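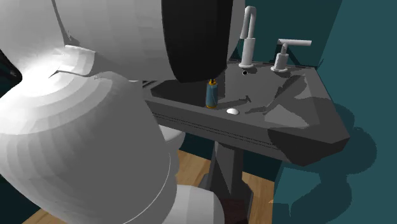 4.2 Aufgabe "Waschtisch aufräumen"

Abbildung 3: Simulierter Waschtisch mit dem Greifer über der blauen Flasche.

In der Küche haben wir vor allem große Gegenstände untersucht. Im Badezimmer sind die Objekte kleiner und stehen oft nahe an der Kante. Der Arm soll die Flasche aus Abbildung 3 von oben fassen und an eine andere Stelle der Platte setzen. Der hohe Wasserhahn mit dem gebogenen Auslauf begrenzt dabei den Raum für die Bewegung nach hinten.

Wir haben 40 Durchläufe mit der Steuerung Nido und 40 Durchläufe mit der Vergleichsmethode Kollarari gerechnet. Nido hat die Aufgabe in 20 Durchläufen vollständig gelöst, Kollarari nur in 2. Die meisten Fehler entstanden beim Schließen des Greifers - die Flasche kippte, bevor sie angehoben wurde. Für den Einsatz in einer Wohnung halten wir dieses Ergebnis noch für ungenügend. Nasse Oberflächen sind in unserem Modell ausserdem nicht enthalten.

Kommentare (2)

Tumelo Zulu: Wurde die Startposition der Flasche in jedem Durchlauf geändert? Im Text finde ich es nicht.

Lucrezia Marchetti: Ein Versuch mit schwererer Flasche wäre interessant.

Ähnliche Beiträge
- Özkan, C.: Greifen an Tischkanten
- Chamoun, R.; Figueiredo, E.: Flurkport, eine Testumgebung für Hausarbeit
- Dursun: Geschirr einräumen in der Simulation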